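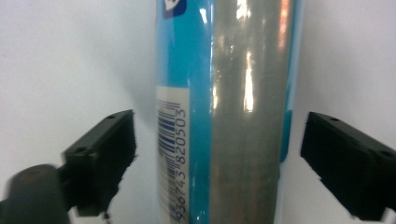
Figure 3. A can between the two gripper fingers, not touching them. The barcode is printed sideways on the cream label, beside the left finger.

4.2 Changes in the work at the returns station

The warehouse of Skov in Nemitby receives canned goods which the shops send back, mostly because of wrong delivery or a damaged outer carton. Before the automation, each can was taken by hand, turned until the barcode was found, scanned, and put on one of the shelves behind the operator. Two persons worked at the station in each shift. After the change the picking is done with the gripper, and the operators handle only the cans that the system refuses.

We followed the station during 50 shifts. In this period the system refused 1485 cans. The operators sort the refusals by their own words, which we have kept: "blind" cans, where no code was read, and "shiny" cans, where the code was read but the position of the can was judged uncertain. The can in Figure 3 has a grey metallic section with a strong vertical glare, and surfaces of this type were often named by the operators when we asked which cans they expect to come back to them.

The interviews show that the work became lighter for the body but more broken up in time. Auður Sveinbjörnsson, who had the longest experience at the station, described that she earlier had "a rhythm in the arms" and could think about other things. Now she waits, and then three or four refusals come together. Mogens Lykkegaard did not share this view. He preferred the new arrangement and used the waiting time to prepare the cartons for Breltow, a task that formerly was left to the evening shift.

A second change concerns knowledge. The operators knew from practice on which side of a can the code usually sits, and they turned the can already while lifting it. This skill was not written down when the station was planned. In April it was partly brought back, when Lærke Damgaard began to keep a list of can types that should be placed with the label turned to the left. The list was first a sheet of paper on the wall — later it was entered in the Prunderach system, but the operators continued to write on the paper, as they could not edit the digital version themselves.

The shift leaders saw the list as a temporary help. The operators saw it as a part of their work, and two of them asked that time for it should be included in the shift plan. At the end of our study this question was still open.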